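Home Opinion Letters Archive About
Filed under: Opinion, Daily Life
Last updated: November 19, 2019

Keep the paper timetable

Since March there is no printed timetable at the bus stops in Furna. The company, Lunde, says that everybody has a phone now. I have a phone too, and I still think this was a mistake.

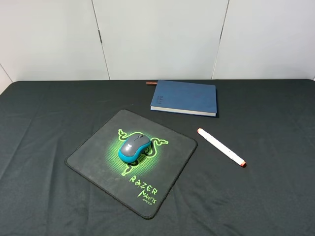 A paper on the wall asks nothing from me. I do not need a battery or a password. I look once and I know that bus 22 leaves at 7 minutes after the hour. After a week I know it by heart, and then I stop looking.

With the app, called Kilo, I never learn anything. I check it every morning as if it was the first time. My neighbor, who is old, does not check it at all. She goes to the stop and waits.

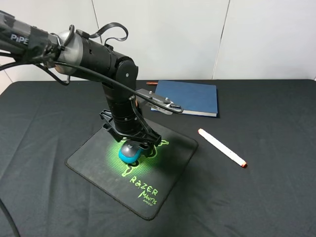 Table with dark cloth, arm lowered over it.

In Sorna they kept the paper. It is changed twice a year and I cannot believe that it costs very much.

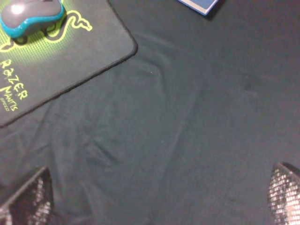 Of course the app can show a delay, and paper cannot. I use it for this, and I am glad to have it. But our town has nearly 109 stops, and many of them are in places where the signal is weak.

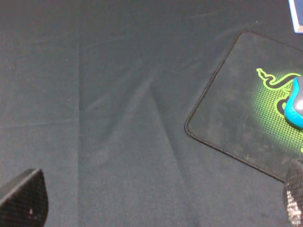 Sorna Reader writes that the paper in her town was wrong for 12 days last winter, and she missed her train because she trusted it. She would choose the app every time.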